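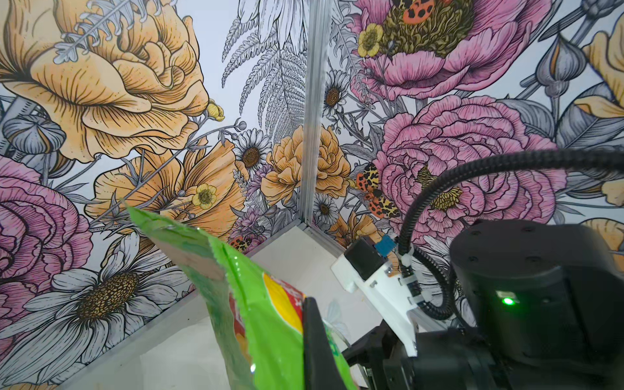
Green chip bag held by a gripper finger, floral wallpaper behind.

Lutex Peer Feedback Set

Lutex is a collection of 2103 peer review comments written by students in first-year college writing courses. Each comment responds to a classmate's draft essay and is paired with the paragraph it refers to. The set is meant for people who study how students give feedback or who build tools for writing centers.

Contents

comments.csv has one row per comment, with a course code, a draft number and the comment text.
paragraphs.csv has the draft paragraphs, matched by paragraph_id.
labels.csv has the type given to each comment: praise, question, correction or suggestion.

How it was collected

Comments come from 41 course sections that used the Uvby review form. Students wrote up to 80 words per comment. Drafts were collected starting in September, after students signed the consent form.

Labeling

Valter Serrano and Bilal Matar labeled every comment separately. Where they disagreed, they talked it over and kept one label. The first choices are in the columns label_vs and label_bm.

Known problems

Short comments such as "good job" are common and were left in. Names were replaced with NAME, but a few nicknames may remain. Two sections used an older form without the draft number, so that field is blank for them. Spelling is as the students typed it.

Use

Free for teaching and research. Please do not use the paragraphs as sample essays for students to hand in. Report errors on the Lindgren issue page and include the comment_id.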